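The Wendska people gave us the arm on trial, and Iolanda Godoy was told to write the report. She had worked at Rocha long enough to remember the bins being picked by hand, and she had no strong feelings about it either way. The offer was simple. Wollard would install the unit, leave it for a season, and take it back in November if the depot didn't want it.

The building dated from 1957 and the floor ran downhill toward the loading door. Iolanda put that in her first paragraph. Then she pulled a stool up to station 403 and watched.

It was slower than the brochure. It moved, stopped, thought about something, and moved again. She wrote down the stops. The gripper had two fingers, black and square, and when they closed they left only a thin seam between them. She liked that part. The steel on the station was scratched and smudged, and the arm went in close to it all the same.
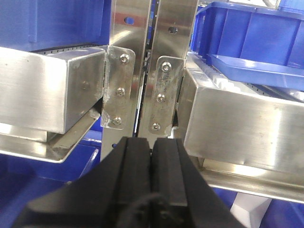
Reinaldo Peixoto said that the price was the thing to look at, that a service contract was how they got you, and that Brinduvby had signed one and were still paying for visits they never asked for. Iolanda said she would put it in. He said to put it in near the top.

She moved it to page 2. She asked Wollard for the cost of a visit and got a polite message with no number in it, so she copied the message into the report as it was.

By the afternoon she had stopped writing and was only watching. The trays were what she had worried about — they were shallow and they flexed, and she had dropped plenty of them herself. 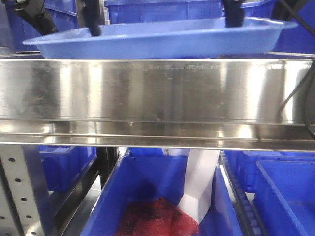 She gave the handling a good mark and the contract a bad one. Under "Recommendation" she wrote that the depot should keep the arm until November and ask again about the visits. Then she signed it, dated it 2023-07-07, and went to find Reinaldo so he could read it before anyone else did.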